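# Cloths and Paper Towels: Handout for Unit 2

Housekeeping Basics, Toledo evening course. Instructor: Dagmar Trnka
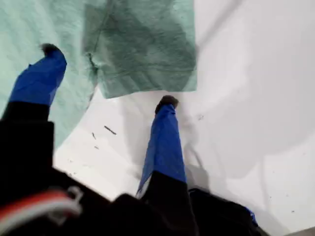 **When should a paper towel be used in place of a cloth?**
Use paper for raw meat juice, grease, and anything else that should go straight in the trash. A cloth is fine for water, crumbs, and dust.

## Folding a cloth

1. Lay it flat on a clean surface and smooth out the creases.
2. Fold in half, then in half again.
3. Wipe with one face until it is dirty, then turn to the next.

A cloth folded this way gives you eight faces if you open and refold it. Most people stop at two.

## Washing

- Kitchen cloths are changed daily, and sooner after a big spill.
- No fabric softener – it leaves a coating and the cloth soaks up less.
- Hang to dry fully before stacking.

## Color

Pick one color per room and keep to it. Light green and dark green are easy to mix up in poor light, so don't give them to two different rooms.

## For next class

Bring one used cloth from home and a timer. We will do the 30-second spill drill in pairs. Read the pages on sponges – the short section only.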